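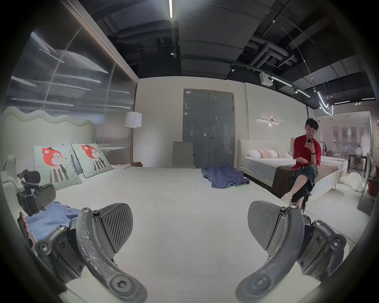
Bare mattress or protector for a kid's bed?

glo_cardoso
Posted Nov 28, 2022
We're getting a bed for my son with one of those upholstered headboards, mint green with a wavy top. I have a 38 dollar protector in the cart. Do I need it if I'm buying two fitted sheets anyway?

varico
Yes. A sheet stops nothing. We went without and had to replace a 340 dollar mattress.

lirnau_2000
I'd skip it. The cheap ones are noisy and they slide. Wash the sheets every week and air the mattress when you change them.

varico
Airing doesn't help with spilled juice.

lirnau_2000
Then no juice in bed. That's the rule at our house.

edfontes
The mattress you can cover. I'd worry more about the headboard. Ours is the same kind of fabric and the part behind the pillows went gray in a year. Check if the cover comes off before you buy.

glo_cardoso
The listing doesn't say. He already picked fox pillows in the same green, so the color is settled.

edfontes
Square ones? Get spare covers now. We couldn't find ours again.

varico
Square pillows are fine to lean on but he'll want a regular one for sleeping.

lirnau_2000
Agree with that, at least. Also buy white sheets. You can bleach them.

glo_cardoso
OK, ordering the protector and white sheets. I'll email the store about the headboard cover.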